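Doleo opens its kitchen task set for two-handed robots

BRALNESS, November — Doleo is releasing 3,000 demonstrations of everyday kitchen work, every one recorded by a person steering two robot arms by remote control.

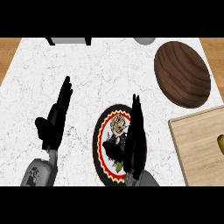 The set covers 70 tasks in simulation, from moving a plate to clearing a counter. Operators at our Brandham office wear tracked gloves, and the simulated hands follow along — thumbs included! New operators train for 3 hours before their first recording counts.

We're especially happy with the 800 demonstrations made with our partner Kälin, where both hands have to share one object. They took many tries, and we learned a lot about patience.

The full set is free for teaching and research. Requests can be sent through the Doleo website.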